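Clearing Out the Hall Wardrobe
By Zulmira Moreira, 16th August

I've been promising myself since June that the winter coats would get sorted, and this week I finally opened both doors and got on with it. Most went into the attic trunk – slowly, with a good deal of trying on along the way!

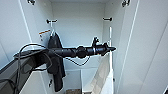
White inside and out of season: a dark layer on its hanger, on the left hook.

I do like to leave something out for cool evenings, and I'd urge you to wipe down the walls while you can reach them. Spare hangers are welcome at the Kurup Street swap table, where we could use 100 of them.

Recent items
Seven Ways to Fold a Sweater
Swap Table News
Moths, and What to Do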